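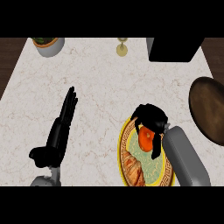 BREKINE, 3 January 2018

Marble tabletop

A marble tabletop is a slab of cut and finished marble used as the upper surface of a table, counter or washstand. The stone may be pure white, grey, green, red or black, and is usually crossed by veins of another colour. Marble has been used in this way since ancient times and remains common in dining rooms, cafés, bakeries and bathrooms.

Composition

Marble is limestone or dolomite that has been changed by heat and pressure underground. The original grains grow into a mesh of interlocking crystals, mostly calcite, and traces of fossils and bedding are normally lost. Veins come from impurities in the parent rock. Clay minerals and graphite give grey lines, iron oxides give pink, yellow or brown ones, and serpentine gives green.

Calcite stands at 3 on the Mohs scale, so a steel knife will scratch it. It also reacts with acids. These two properties account for most of the wear found on old tops.

The trade often uses the word marble for any limestone that will take a polish, and sometimes for serpentinite as well. Geologists keep the narrower meaning.

Cutting and finishing

Blocks are taken from the quarry by diamond wire saw and cut into slabs by a gang saw, a frame holding many parallel blades. Slabs are then sorted by colour, soundness and direction of veining. The Allov works cuts its blocks across the bedding for long straight veins and along it for a cloudier pattern; the two cuts are sold under separate names, although the stone is the same.

Three finishes are in general use:

Polished. The surface is ground with finer and finer abrasives until it reflects light. Colour and veining are at their strongest, and etching is easy to see.

Honed. Grinding stops earlier and leaves a smooth, matt surface. Etch marks show less, but oil may soak in more readily.

Brushed. Stiff rotary brushes wear away the softer parts of the stone and leave a slight texture. This finish is rare on dining tables.

Weak slabs are backed with fibreglass mesh set in resin. Fine cracks in the face are filled with clear or tinted resin before polishing. A repair of this kind may yellow in strong sunlight.

Construction

Marble is strong in compression and weak in bending. A long top therefore needs support along its length, normally from a timber or steel frame, and any overhang is kept short. Round café tops on a single column are fixed to a metal plate that spreads the load.

The Dalia pattern, a rectangular dining table made at Zakharchenko, has a top 2 cm thick resting on a softwood subframe. The slab is held by silicone pads and is not screwed, so that the timber can move with the seasons without pulling on the stone. A later version has a built-up edge — a strip of matching marble glued under the rim — and looks much thicker than it is. The firm gives the load limit of the later version as 700 kg, spread evenly.

Edges are described by their section. The square edge with a small chamfer is the cheapest to cut. Bullnose and ogee edges take longer and are less likely to chip, having no sharp corner.

Large slabs are carried upright. A slab lifted flat by its ends can break under its own weight, most often along a vein.

Use in kitchens

Marble conducts heat better than wood and feels cool at room temperature. Pastry cooks and confectioners use it for this reason when working with butter doughs, and tempered chocolate is still spread and turned on marble by hand. Hot pans should stand on a trivet, as sudden local heating can crack the stone or damage a resin filling.

Damage and care

Etching is a dull mark left where acid has dissolved the surface. Lemon juice, vinegar, wine and many bathroom cleaners all cause it. Sealants slow the entry of liquids but do not prevent etching.

Stains lie within the stone. Oil stains are drawn out with a poultice of an absorbent powder mixed with a solvent, covered and left to dry. Rust stains are harder to remove and may be permanent.

Routine cleaning calls for warm water, a soft cloth and a soap of neutral pH. Scouring powder removes polish.

See also

Limestone
Scagliola
Terrazzo
Worktop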